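Demonstration area safety checklist, with inspector's comments

Site: Kastine, ground floor kitchen
Occasion: open day, hand-held gripper demonstration (utensil sorting)
Checked by: Seidu Annan
Countersigned: Nadja Nägeli
Date: Jan 28, 2021
Form revision: 19

Marking: S = satisfactory, A = satisfactory after action, U = unsatisfactory, N/A = not applicable.

Section 1. Room and access

1.1 Exit route from table to door, minimum clear width 700 mm – S
Measured with all chairs pulled out.

1.2 Visitor line marked on floor – A
Tape had lifted by the doorway. Replaced before the first group.

1.3 Maximum number in room posted – S

1.4 Floor free of loose items and packaging – A
Packaging was still on the floor at first check. To be cleared between groups as well as at the start. Prutomska have been told.

1.5 Lighting adequate at table height – S
Strong daylight from one side. Blind may be lowered if the operator asks for it. No reading taken.

Section 2. Kitchen equipment

2.1 Oven and hob isolated at wall switch – S
Switch tagged. Tag number 606.

2.2 No water or drinks within reach of the table – S

2.3 Extension leads off the walking route – A
One lead rerouted behind the appliances. The previous checklist (June) carried the same comment.

Section 3. Hand-held grippers

3.1 Jaws open and close fully, no sticking – S

3.2 Pads secure, no lifting at the corners – A
One pad on the second unit was loose and has been bonded again with the Clilska adhesive. Left overnight. Pull test repeated in the morning, no movement.

3.3 Pivot pins seated on both sides – S

3.4 Pinch points explained to visitors before handling – A
The briefing covered the jaws only. The arms also close on each other and a finger will fit between them. Sentence added to the briefing card.

3.5 Cleaning wipes available, grips wiped between users – S

3.6 Visitors under 16 to handle one gripper only, with the operator holding the other – U
The rule is not on the briefing card and the two operators gave different answers when asked. N. Nägeli to issue a corrected card. Visitors under 16 to watch only until this is done.

Section 4. Table and task items

4.1 Table stable, no rocking under hand pressure – S

4.2 Knives and forks with sharp tines removed from the set – S
Set agreed with Võ beforehand. Both drawers checked.

4.3 Wooden items free of splinters – A
One chopstick rejected and replaced from the spare pack. Spare pack holds 48.

4.4 Caddy stands flat and does not tip when an item is placed at the rim – A
It tipped once with long items all on one side. Operators to spread the load.

4.5 Task items kept within the table edge – S
Long handles to point inwards while visitors are standing close.

4.6 Operator can hold a thin item upright without using a bare hand to steady it – S
Checked during a practice run, chopstick held in the pads. Grip force left at the normal setting.

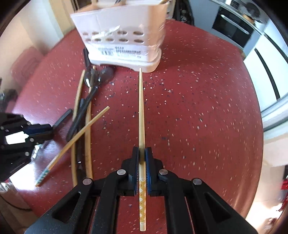
Item 4.6. Chopstick clamped upright between the blue pads, white caddy beyond.

4.7 Dropped items picked up by operator only – S
Visitors tend to bend down for them. Operators should say this at the start and repeat it if needed.

Section 5. Supervision

5.1 Two operators present for each group – S

5.2 First aid box in room, contents in date – A
Plasters in date. Eye wash expired and replaced.

5.3 Incident sheet at the door – S
Blank at time of inspection.

5.4 Operators know the stop word and respond to it – S
Tried twice, without warning. Both units were opened and put down within two seconds – acceptable.

Result: area may open, subject to the restriction in 3.6.

Outstanding actions
3.6 Corrected briefing card – N. Nägeli
1.4 Floor check between groups – Prutomska
2.3 Permanent lead clips behind appliances – S. Annan, before the next open day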